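Plastic tab

A plastic tab is a small, thin, flat piece of plastic, usually longer than it is wide, made to be gripped, slotted, pulled or written on. Tabs turn up in so many corners of daily life that most people handle several before lunch without giving them a thought. They mark pages in binders, hold name slips on file drawers, label the pots on a windowsill and keep the battery in a new toy from running down before its first birthday party.

Shape and color

The typical tab is a narrow strip with at least one softened end. A rounded end is kinder to fingertips and less likely to snag on cloth or paper, and it also makes it easy to tell by touch which way up the piece is meant to go. White is a very common color, partly for the plain reason that pencil and ink show up well on it — though on a white or pale tabletop a dropped tab can be maddeningly hard to find again.
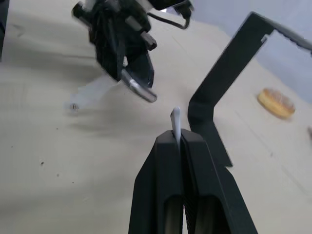
Handling

Picking up a tab that is lying flat is harder than it sounds, as anyone with short fingernails will tell you. The usual trick is to slide it to the edge of the table and catch it from below, or to press down on one end so that the other lifts a little. Once it is up, a tab is best held by its lower end, between two flat surfaces that meet squarely, with the rest of its length standing free. Held in this way it can be passed from one grip to another, or lowered into a slot, without the holder getting in the way.
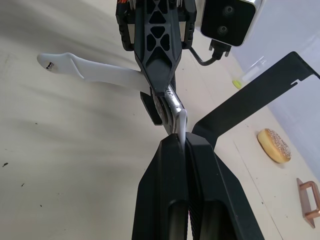

A light pinch is generally enough. Thin plastic bends before it breaks, and squeezing too hard tends to tip the piece to one side or send it skating across the room, which is a nuisance when there is a whole tray still to get through. Older guides to desk work, such as the Branell household handbook, suggest turning the tab upright before bringing it to its slot, and this is still good advice.

Storage and supply

Tabs are sold loose, on snap-off sheets or in boxes. The stationery firm Arport packs its plain tabs in boxes of 353, while the larger Negash carton holds 3000 and is meant for offices and schools. A shallow dish with sloping sides is a pleasant way to keep a working supply, as the pieces slide toward the middle and can be pinched up one at a time.

See also

File divider
Plant label
Pull tab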